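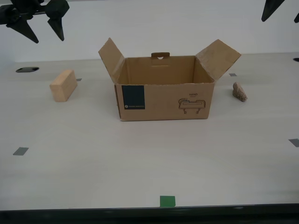

图一:装箱台位,纸箱居中,木块在左,小块异形件在右

主题:双臂装箱到底算不算“能干活了”
版块:自动化与家用机器人

Pin-yu Cheng(楼主)
先说结论:我认为单一工位的装箱已经可以交给机器,家务还不行。依据是我们组在 Lulberg 项目里做的一组测试。任务很简单,把箱子两侧的东西放进敞口纸箱。全程300次,失败34次。失败的定义是物品落在箱外,或夹起后中途掉落,或超过30秒没有完成。人工干预一次也按失败算。

台面贴了定位标记,箱子每轮复位到同一处。有人会说这是作弊,我不同意。车间里的工位本来就有夹具和定位销,没有哪条线让工人每天早上重新找箱子。

Garba Oyelaran
失败率超过11%,在车间里不叫“可以交给机器”。我这边的包装线,人工漏装按千分之几考核。另外请说明失败分布,木块和异形件各占多少?合在一起报一个数没有意义。

Pin-yu Cheng(楼主)
回 Garba:34次里木块5次,其余29次全是异形件。木块是长方体,立放时两个平行面直接可夹,姿态估计偏几度也能靠指面自己贴正。异形件没有平行面,表面粗糙,接触点每次都不一样。
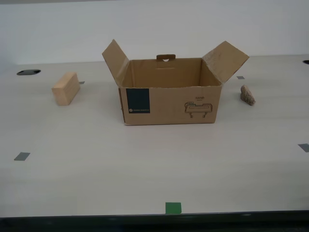

箱子的折盖也要算进去。左右两片向外翘着,手臂从侧面进入时必须抬高越过盖沿,再往里放。规划器把折盖当刚体处理,而纸板碰一下就会变形,模型和实物从那一刻起就对不上了。后来我把越障高度加大,单次用时变长,碰盖的次数下降。这部分数据还没整理完,先不贴。

Ayodele Iyamu
所以瓶颈是节拍?你那30秒上限是怎么定的?我手工放两件东西用不了5秒。

Pin-yu Cheng(楼主)
上限是按 Marino 控制器的默认超时设的,没有特别的依据。节拍确实慢,但夜班没有人的时候,慢的也比没有强。

Garba Oyelaran
夜班没有人,那34次失败谁去捡?停线等到早上六点?这笔账要算进去。

Pin-yu Cheng(楼主)
可以做失败检测加重抓。目前腕部力反馈能判断是否夹空,判断不了是否夹偏。夹偏的件抬起来以后会慢慢转,到箱口上方才掉,这种最麻烦。双臂的好处是左右各管一侧,一只手臂重抓时另一只不用等,前提是两只不同时进箱口。箱口上方我设了互斥区,先到先进。
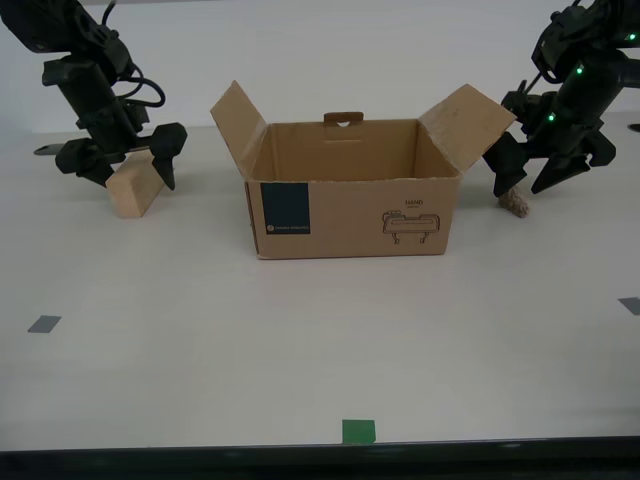

Tamunoemi Balogun:互斥区的做法我赞成,但两臂各管一侧,本质上是两台单臂机共用一个箱子,不能算双臂协作。家务里真正需要双手的是另一类动作:一只手按住,一只手操作。撑开垃圾袋、叠衣服、拧瓶盖都是。你的测试里没有一项覆盖到,用它来推断“家务还不行”,论据也不够。

Pin-yu Cheng(楼主)
接受。标题里的结论只限于装箱。家务那半句是我的判断,没有数据支持。

Ayodele Iyamu
我倒觉得家务没有那么远。收玩具进箱子就是家务,跟你这个任务几乎一样,而且家里没有节拍要求,失败率一成多我也能忍,掉了再捡就是。

Garba Oyelaran
家里没有定位标记,箱子每天在不同的地方,地上还有猫。

Ayodele Iyamu
箱子位置可以用视觉找,这一步早就不是难点。猫是难点。

Akash Shakya
补一个数据。九月我们用 Prenard 的夹爪做过类似的测试,总共569次,箱子位置随机,折盖全部向下压平后用胶带固定。位置随机对成功率影响很小,折盖不固定时影响很大,我们试了几十次就放弃了。建议楼主把折盖状态单独列为变量,至少分成固定、半开、全开三组,每组次数相同。指尖形状也请写明,尖指和平指抓异形件的结果差得很多,不写没法对比。

Pin-yu Cheng(楼主)
下一轮按这个分组做。指尖先不换,一次只动一个变量。异形件那29次的日志我整理后贴在本楼,按夹空、夹偏、碰盖、超时分列。

Garba Oyelaran
把每次重抓的用时也一并列出来。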